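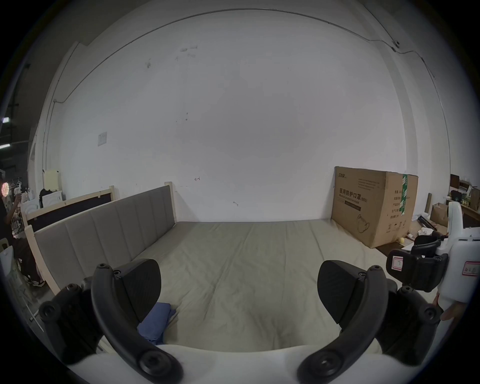 Progress report to the Hestum Fund, September 17, 2019

We've had a great summer at the Vinau community orchard! All nine pear trees planted with your grant made it through the heat in July, and two of them have already set fruit (small and hard, but fruit). The new drip line runs the full length of the east slope and has cut our watering time to over five hours less a week.

Pruning classes filled up both times. Ifeoma Balogun taught them and has agreed to come back in winter, when we'll start on the old apples by the road.

The one delay is the deer fence. Posts are in, but the wire from Skakonix came in the wrong height and is being exchanged. Spending is on budget, receipts attached.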